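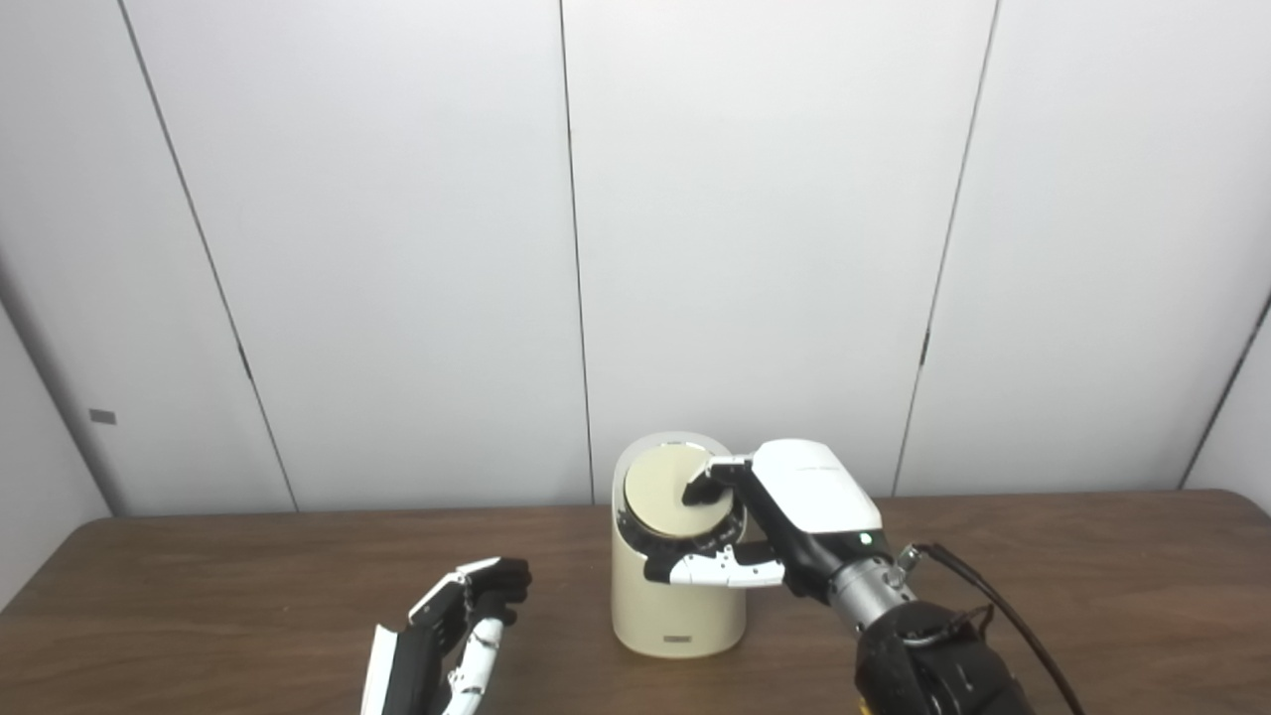

Selon Bagheri, la consigne « saisir puis tourner » ne suffit pas : tant que la procédure ne dit pas ce que fait l'autre main, deux opérateurs produiront deux essais différents.

La présente page reprend ce point et fixe la marche à suivre pour les essais de préhension par le dessus, banc Clomden, révision 2.

Préparation

Dégager le plan de travail. Poser le récipient debout, couvercle vers le haut, à 325 mm du bord avant. Relever la position de départ de la bague graduée lorsque l'objet en comporte une. Vérifier que le câble du poignet garde du mou sur toute la course du bras.

Approche

Amener la main droite au-dessus du couvercle à vitesse réduite. La main gauche reste ouverte, sans contact avec l'objet ni avec la table. Si elle doit servir d'appui, l'essai change de catégorie et se déclare comme bimanuel.

Prise

Placer le pouce sur le dessus du couvercle, puis refermer les autres doigts sur le pourtour. Arrêter la fermeture dès que le contact est stable. Ne pas compenser un mauvais centrage par un surcroît d'effort : rouvrir, reculer de 19 mm, recommencer.

Arrêt et reprise

Tout glissement du récipient sur la table entraîne l'arrêt de l'essai. La reprise se fait depuis la position de départ. Aucune personne n'entre dans la zone avant confirmation de l'arrêt au pupitre.

Consignation

Noter la main active, l'état de la main passive, le type de prise et le motif d'arrêt éventuel. La série de référence Gerside compte 165 essais ; les essais interrompus y figurent au même titre que les autres.

Les fiches antérieures à octobre, au format Tumbridge, n'ont pas de champ pour la main passive. Inscrire « non renseigné ».

Mise à jour : 19 janv. 2026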